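July, Okeck bench notes

Finish test on the Jallon oil, coat 2. Sanded to 100 grit, wiped on thin, left 11 hours. Sample 1628 still tacky at the ends, fine in the middle — end grain drinks more.

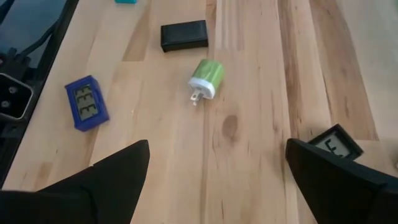
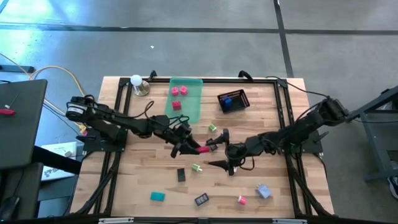

Moisture readings next. The Butex meter reads high on the offcuts from Phùng, so I am logging both numbers until it is checked. Glue-ups stay clamped overnight. For the color chart I want a light mix like the planks in that tabletop, cream through honey to light brown, with the short end joints staggered. Dark boards go in the other stack. Third coat after lunch if the ends have set.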